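Zirden project, manipulation subgroup
Minutes, May meeting, 2 p.m.
Chair: Widad Darwish

1. Previous minutes
Approved without changes.

2. Bimanual grasp results
The policy trained with wrist force input completed 43 trials on transparent objects. Failures fell to 8, mostly early closure of one gripper. The baseline will be rerun on the same start poses – the earlier runs used a different table height.

3. Start condition
Agreed: both grippers open, bottle upright between the arms and toward the far side of the table.
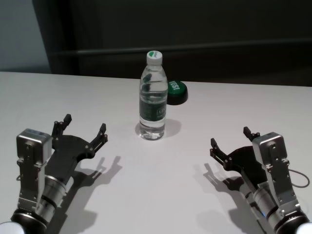
Label orientation will be randomized in the next batch. Depth dropout on clear plastic remains open; Darwish to compare the Bodin filter with raw input.

4. Next meeting
June, same room.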